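Reference > Automation > Household handling > Recording practice

Domestic handling guideline (Rostel)

The Rostel guideline is a set of good-practice rules for recording household tasks with a hand-held gripper, for later use in robot training. It was issued by Orkero on 7 February 2022 and covers bedrooms, kitchens and laundry areas. Folding and placing garments falls under Part 15. 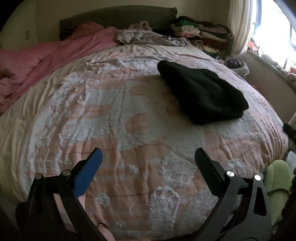 Part 15 requires that both fingers start open and that the operator keeps the wrist steady during the approach. Rooms are recorded as found. Bedding need not be smoothed, and belongings are moved only if they block the path of the hand – clothing stacked beside a bed normally stays where it is. Strong daylight from a window is allowed, provided the garment can still be told apart from the cover beneath it.

A task is logged under one garment and one surface. Each set holds 40 recordings, of which at least 22 must be free of pauses. The Nakajima supplement, added in August, applies the same rules to shared rooms and is often cited as the Hostel annex.

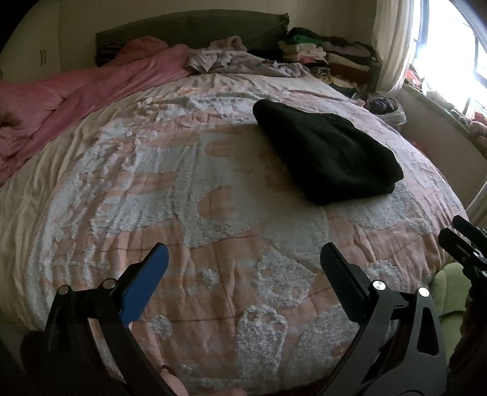 Folded dark garment on a quilted bedspread, gripper fingers open.

Reader comments

fernhill85: Does the pause rule cover regrasping? The annex is silent on it.

tolland: Regrasping is in Part 22 – allowed once per recording.

fernhill85: Thanks, found it.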